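Saturday, April 30, 2022

The gingham tablecloth

I bought the tablecloth in Hotcombe last September, on the sort of afternoon when you go out for lightbulbs and come home with a new personality. It was 9 pounds. The new personality was going to have people round for lunch and own a jug.

The jug never happened, and lunch has happened twice. What the table does instead is collect things. It is supposed to be where I eat, but it is also the last flat surface before the stairs, so anything that ought to go up to the bathroom stops there for a rest. Some of it has been resting since Guthrie, where we spent a wet week and I packed as if chemists hadn't reached that far north.

This morning I decided to clear the lot before breakfast. I gave myself 19 minutes, having read somewhere that a timer helps. It helps you feel late.
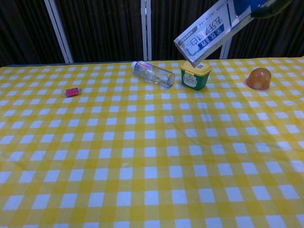

Toothpaste, tub, water bottle. The cloth doesn't quite reach on the left.

I can't read the toothpaste box, which is covered in big Chinese characters, but I like the blue on it and I trust it more than the one I normally buy. The little tub with the yellow lid goes so well with the cloth that I was tempted to leave it out and call it a decision. The water bottle still has some water in it, like every bottle in this house. I have never knowingly finished one.

As for the creases, I did iron it, back in the autumn. You iron a thing that size once and then you start describing it as relaxed.

Anyway, the toothpaste is going upstairs tonight. The tub can stay until I've found somewhere else yellow to put it. Next week, the drawer under the kettle, where I counted 13 takeaway menus and then shut it again.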